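The Gauge at Pilbridge

The river was 2 inches below the mark when I came on, and the outgoing keeper had written this in the log and underlined it. She had also left the stove lit, against the rules, and half a can of peaches on the sill with a fork standing in it. I ate the peaches. Then I went down the iron steps with the lamp and read the staff myself, as the procedure requires, and got the same figure.

The post at Pilbridge consists of one room, one bed, a desk, a telephone, and a well with a float in it. The float rises and falls with the river. A wire runs from the float over a wheel, and the wheel moves a pen across a drum of paper that turns once a day. The keeper's work is to change the paper at noon, to read the staff at six, noon, six and midnight, and to take a bottle of water from the third step every morning for the laboratory at Ghorbani. The bottle goes in a padded box. The box goes on the milk truck.

I had applied for the post in March, after my discharge from the survey. There was one other applicant. I was told he had withdrawn after seeing the bed.

For the first month I recorded nothing of interest. The river was brown and slow and carried branches. I learned the sound of the wheel, which ticks when the level changes by a tenth of an inch, and I learned to sleep through it. The telephone rang once a week. A voice at Trellberg asked for the weekly mean and I gave it, and the voice repeated it and hung up. Trellberg is downstream, forty minutes by road. They have three keepers there and a proper kitchen.

The trouble, if that is the word, began with the paper.

A normal trace is a line with a slight tremor in it. Wind on the well does that, and boats. On a dry week the line is nearly flat. I changed the paper one noon and found that at some time after midnight the pen had climbed 9 inches, held there, and come down again to where it had been. The climb took less than a quarter of an hour. The fall took the same. On the paper it looked like a table drawn by a child.

I had read the staff at midnight and again at six. Both readings agreed with the trace before and after. I had heard no ticking, but I have said that I slept through it.

I wrote: Float fouled, possible debris in well. I took the cover off and let down the lamp. There was no debris in the well. I greased the wheel and crossed out the second half of the entry, then thought that looked worse than leaving it, and wrote it in again above the line.

Two nights later it did the same thing, at the same height and for the same length of time.

I looked in the old logs. They are kept under the bed in flat boxes, one for each year, and the keepers before me had been of very different temperaments. One drew birds. One recorded his weight. The woman with the peaches had written almost nothing for four years except figures, in a hand so regular it could have been printed. But on eleven pages she had put a small cross in the margin, and when I got out the traces for those dates, each of them had the table on it.

She had made no report. I checked the carbon book twice. 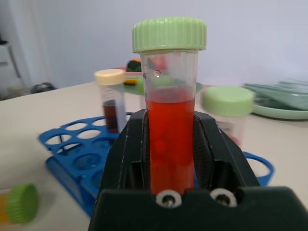

I telephoned Trellberg outside the usual hour, which surprised them. I asked whether their gauge had shown a rise overnight. The voice went away and came back and said it had not. I asked about the dam at Pledumden, upstream. The voice said that Pledumden had released no water since the snowmelt, and that a release would in any case take most of a day to pass me and could not come down again in a quarter of an hour. I said I knew that. The voice asked if I was getting enough sleep.

A rise of 9 inches at Pilbridge, bank to bank, on the half mile of straight channel that the gauge is taken to represent, is a large quantity of water. I worked it out on the back of a tide card. It had to come from somewhere, and afterward it had to go somewhere, and there was a gauge above me and a gauge below me and neither had seen it pass.

After that I stayed up. I took the chair down to the third step with a blanket and the lamp and the spare watch, and I read the staff every five minutes and wrote it down. For six nights the river stood where it was. I was cold, and my six o'clock readings, I noticed later, were poorly written.

On the seventh night, at ten minutes to two, the wheel began to tick.

I was looking at the staff when it started. The water did not move. I held the lamp close enough to scorch the paint. The river was at the same line it had been at since supper, with the same bit of weed lying across it, and above my head the wheel was going like a sewing machine. I went up the steps. The pen was climbing. I went to the well and lifted the cover, and the water in the well was high and black and perfectly still, nine inches above the river it was connected to by a pipe as wide as my arm.

I put my hand in it. I am aware that this is not a measurement. It was much colder than the river, and when I put my fingers to my mouth it was salt.

Pilbridge is 598 feet above the sea. The number is cast on a plate beside the door.

I filled a bottle from the well and stoppered it. I filled a second from the third step and labeled both, A and B, with the time. By then the ticking had started again and the level was going down, and by twenty past two it was over and I was sitting on the floor beside the well with my sleeve wet to the shoulder.

Both bottles went on the milk truck. I wrote on the form that they were duplicates, taken for the purpose of checking the method.

The results came back from Ghorbani in nine days. They come as a card with boxes on it. For B, every box was ordinary. For A, someone had filled in the boxes in pencil, then gone over the same figures in ink, and in the space for remarks had written: Marine. Please confirm location of sample. Below that, in a different hand: Also please confirm date. There are 2700 species of diatom on our reference list and we do not have these.

I kept the card for two days. The form for confirming a location is a short one. It has a line for the name of the post, a line for the step or depth, and a line for the keeper's signature. The form for confirming a date is the same form. I filled in the first line and the third.

I considered the keeper before me. She had been moved to the records office at Pledumden at her own request, and I had her number, because she had left a note about the stove. I rang it on a Trellberg day, after I had given them their mean. She answered at once. I said who I was and she asked after the stove. I told her it smoked in an east wind. She said it always had.

I said I had been looking through her logs, and had found some crosses.

She did not answer for a while. I could hear a typewriter behind her, and a door.

"How high does it come now?" she said.

I told her.

"It was four when I started," she said. "Seven when I left. I took the crosses for a fault in the wheel, at first."

I asked her why she had not reported it. She said that in her second year she had drafted a report, and had put the figures in order for it, and had seen from the figures that it was going to be slow. She said she had thought somebody ought to have a long, unbroken record before anyone came and dug up the well. She asked whether I had been down to the third step while it was high. I said yes. She asked whether I had looked at the river or only at the staff.

I said only at the staff.

"Well," she said. "That's the procedure."

I greased the wheel that afternoon. I moved the bed to the other wall, where the ticking is louder, and I ruled a fresh column in the log between Level and Remarks. I left it without a heading. The weather had turned by then and there was rain on the hills above Pledumden — the real river would be up by the weekend, and I would have to tell the one from the other on the paper.

At midnight I read the staff. Then I put out the lamp and stayed where I was on the step, facing the water, and waited for my eyes to get used to it.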